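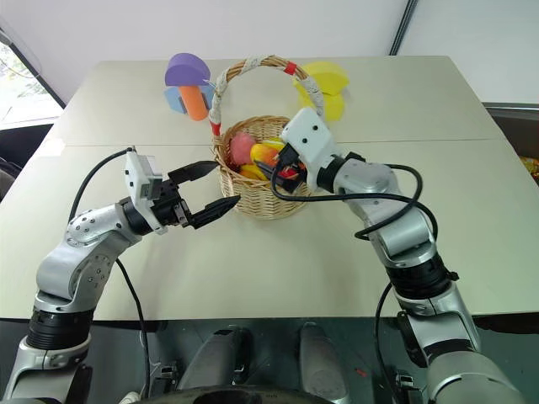

Caring for Wicker and Willow Baskets

Most baskets that get thrown out have nothing wrong with them that a brush, a bucket and an hour would not fix. These are the methods I use at home and on the ones people bring to me.

Dusting. Use a dry paintbrush with soft bristles, 2 inches wide. Work along the weave, then turn the basket upside down and tap the base. A vacuum with a brush head is fine on sturdy pieces but will pull loose ends on old ones.

Washing. Add a few drops of dish soap to a bowl of lukewarm water. Wring the cloth out hard before it touches the basket. Wipe, rinse the cloth, wipe again. Painted baskets get the damp cloth only, no soap. Dry in the shade with air moving on all sides. Direct sun makes the strands split.

Mildew. Mix equal parts white vinegar and water, brush it on outdoors, leave it ten minutes and wipe it off. If the smell comes back, repeat on Sunday and leave the basket out all day.

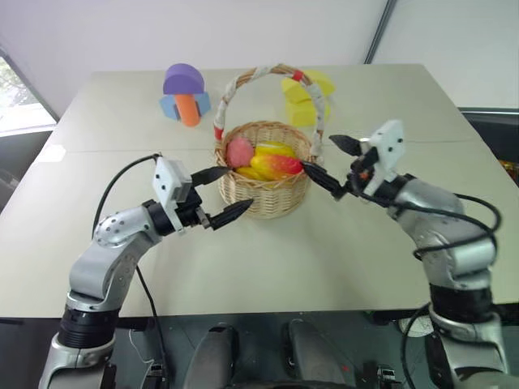 Fruit. Line the bottom with a folded dish towel if you keep soft fruit in a basket. Juice from one bad peach will stain the base for good. Shake the towel out when you refill.

Fabric on handles. If the wrap comes off, wash it by hand and let it dry fully before it goes back on. If it is glued, sponge it and blot. Start a new wrap at the base of the handle and overlap each turn by half.

Rough spots. Sand with 400 grit, very lightly, in the direction of the strand. Finish with 800 if the basket holds linens or knitting that could snag.

Loose ends. Dampen the strand until it bends, tuck it under the next upright and hold it with a clothespin overnight. Florencia Quiroga showed me to add a dab of wood glue under the tuck, and those repairs have held up better than my old ones.

Brittle baskets. Mist with plain water in September, before the heat goes on, and again midwinter. Skip the cooking oil. It goes sticky and collects dust.

Storage. Keep them off concrete floors and don't stack anything heavy inside.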